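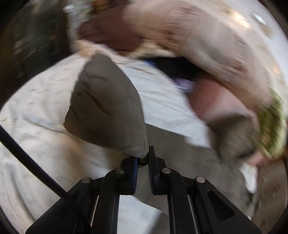 Home & Garden > Bedding and Linens

Taupe pillows on a cream and white bed: how do I get them to look good (and stay put)?

Posted by Flollodholm
March, 1676 views

Hi all! I've just redone our guest bed and I'm so happy with the color. Gray-brown pillows, kind of a matte taupe, with cream and white bedding underneath. It makes the whole room feel calmer and I keep walking in there just to look at it.

Two things I can't get right though. The pillows get these long creases straight across the middle, and they show up a lot more than they ever did on my old white ones. And the corners go pointy and floppy, so if you pick one up by a corner it turns into a sad triangle with all the filling at one end. The sheet rumples the second anybody sits down too, but I can live with that.

Do I need new inserts? Different covers? I'd love to keep this color if I can!

Itov
Oh I love taupe with cream, good choice! I had the same trouble with my corners and the insert was too small for the cover. Go up a size. If your cover is 18 inches, put a 20 inch insert in it and the corners fill out so much better. Turn the cover inside out, put your hands in the two far corners, grab the insert through the fabric and flip it all over in one go (I do duvets like this too and it's oddly fun).

When it's on, push a bit of filling into each corner with your fingers and then give the pillow a good whack on both sides. Carry it from underneath with both arms. Grabbing one corner pulls everything down to the other end, and it's hard on the seam.

For the creases, look at the care label first. Mine are cotton and I iron them inside out while they're still a little damp, then hang them over a door until they're dry all the way through. They come out lovely.

Mahmoudi
just steam them, 2 minutes, done. mine is a cheap little handheld one and I use it on everything

Jamex
Agree with both, and I'd add that how you fold them in the closet matters. I used to fold my spare covers in half and got one hard line down the middle every single time. Now I roll them up around a towel and it's so much better!

On the sheet, check how deep your mattress is with the topper on. Ours kept bunching up and the pockets were too shallow by a good couple of inches. Thread count didn't help at all, we had a 200 and something much fancier and they both wandered. The deep pocket ones stay down at the corners even with kids bouncing on them.

Flollodholm
Thank you!! Measured the inserts and they're exactly the same size as the covers, so I'm going to try the next size up. Rolling the spares tonight.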